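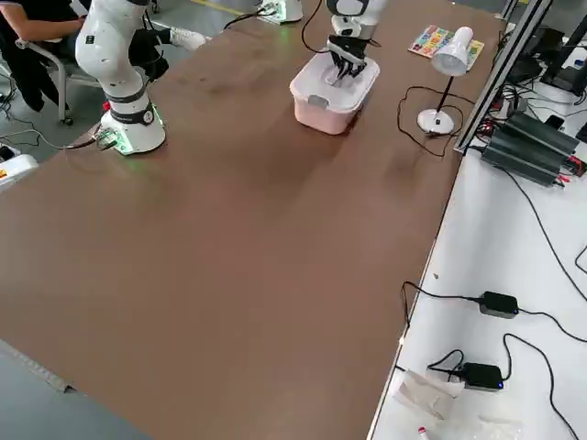 Internet provider Skaltix has asked an appeals court to throw out an order that would force it to hand over the details of 1,772 subscribers accused of sharing movies without permission.

The order was obtained by Sudemar, a film distributor that has been sending settlement letters to Internet users for several years. The company says it tracked 3,353 IP addresses on BitTorrent networks and wants names and street addresses for each one. The lower court granted the request for a little more than half of them and rejected the others, saying the timestamps were incomplete.

Skaltix argues that the remaining part of the order should go as well. In its appeal, the provider says it keeps IP assignment logs for five days and only to deal with network faults. Most of the connections listed by Sudemar are months old, and the company says it can't produce records that were deleted long ago.

"We were asked to start keeping logs for longer so that future requests could be answered," said Lucienne Baudry, who heads the legal department at Skaltix. "There is no law that requires this and our customers haven't agreed to it."

Sudemar disputes that. Its lawyers told the court that the provider still holds billing and session data from which the account holders can be worked out, and that the short retention period was introduced after the first letters went out. Skaltix says the policy is older than that and has attached internal documents to its filing.

The tracking evidence is also under attack. It was gathered by Yaman, a monitoring firm hired by the distributor. Skaltix wants an independent expert to look at the software before any customer is identified. The lower court turned this down — it found Yaman's written statement to be enough at this stage.

Subscribers who are identified can expect a letter asking for up to 400 euros per title. People who ignore these letters are sometimes taken to court, but most cases are settled or dropped.

Eylül Türkmen, a lawyer who has defended several recipients, says the account holder is often the wrong person. Her clients include a landlord who shares one connection with all of his tenants.

A smaller provider, Indanetti, received a similar request from Sudemar and complied without a fight. It told customers by email afterward. Indanetti didn't respond to our questions.

The appeals court will hear both sides in April. Until then the order is on hold and no subscriber data will be handed over.

Comments

packetmule
Switched to Skaltix two years ago over exactly this kind of thing. Hope they win.

Jorrit
How does "billing data" tell you who had a certain IP address on a certain night? My bill has my name and the amount on it.

oldmodem77
@Jorrit they said billing and session data. The session part is what matters, and I'd like to know how long that is kept.

grit_and_fiber
Indanetti customer here. The email came after the data was already gone. Canceling when my contract is up.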